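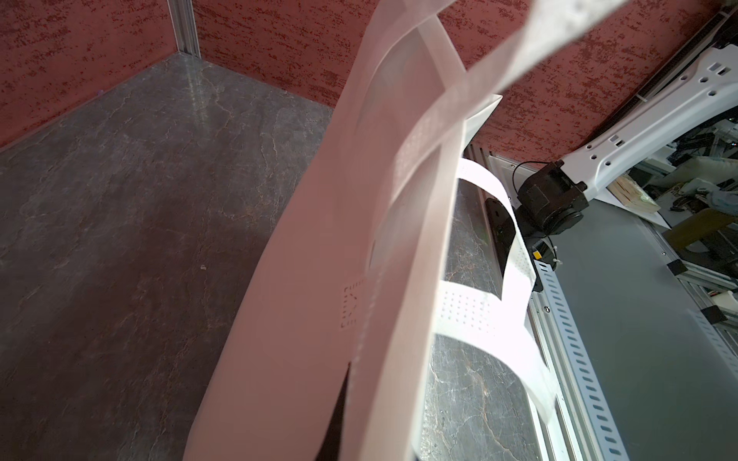

Fig. 6. Handle straps of the tote bag, wrist camera view

Section 3. Open Day Demonstration

This section is for the person who runs the two-arm demonstration for visitors. Please read it fully before the doors open. The hall in Plorodton can receive 80 visitors in one day.

3.1 Preparing the bag

1. Stand the tote bag in the middle of the floor of the cell, between the two arms.
2. Open the top of the bag, so that the silver lining can be seen.
3. Leave the front handle down and the rear handle up.
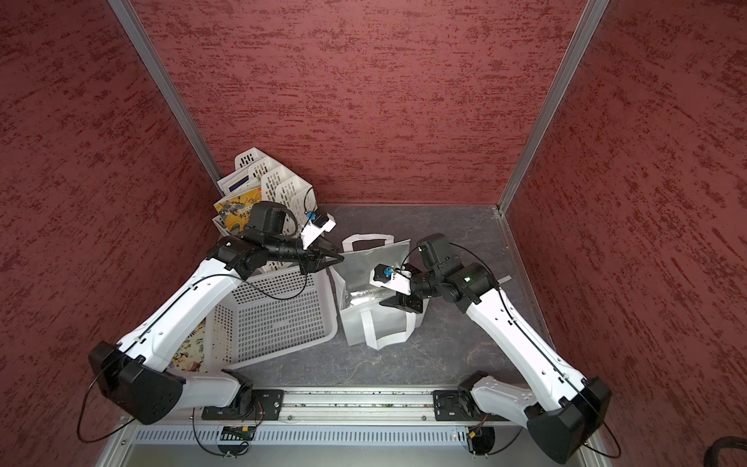 Plarness Demonstration Guide, page 3

3.2 Running the demonstration

4. Ask the visitors to stay behind the line.
5. Load program 2613 and press Start one time only.
6. Explain to the visitors which arm is working. The other arm can wait beside the bag.

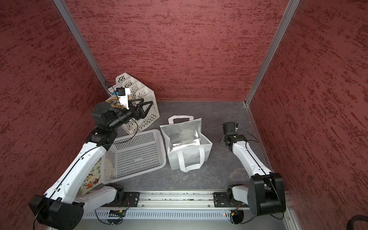 Fig. 7. Left gripper at the file organizer

CAUTION: Do not put your hand inside to correct the organizer when it is tilted. Press Stop first.

7. Show the wrist camera view on the second screen. 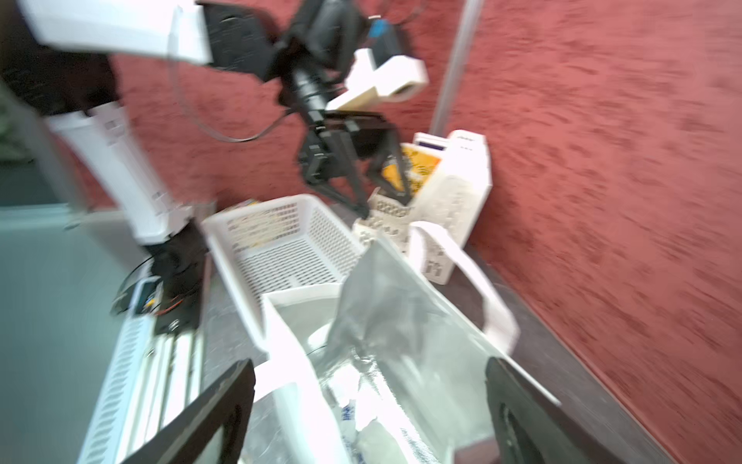 Visitors usually ask many questions at this step, so please give them time before you continue.

Note: If the program stops with code 1895, call Nazanin Parsa. For questions about the visit schedule, call Lộc Ninh.

Revised November 5, 2025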